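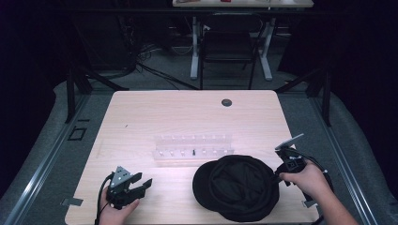
Darier rents out its hand-held gripper kit by the week, and the product lead at the small firm spends most of her time on the phone with people who have never used one. "They ask about software first," she said. "I ask what table they have." Soft goods are the hardest thing customers bring, in her view, and a slouchy black cap like the one on the table, all folds and creases, is a fair test of the jaws. "A rigid part sits where you put it. Fabric doesn't."

The kit comes as a pair, with cables, and weighs less than the Ullon set it replaced in March. She would not discuss the price of a purchase, but a week's rental is $142, plus a $200 deposit.

Training takes 45 minutes. Most people grip too hard at first, she said, and their wrists get tired.

Asked about complaints, she named the cables. "People want them gone. We tried a battery version and it was too heavy in the hand." A longer cable is being tested at Telladmont, a customer that packs clothing. She expects to ship it with new rentals once those tests are finished.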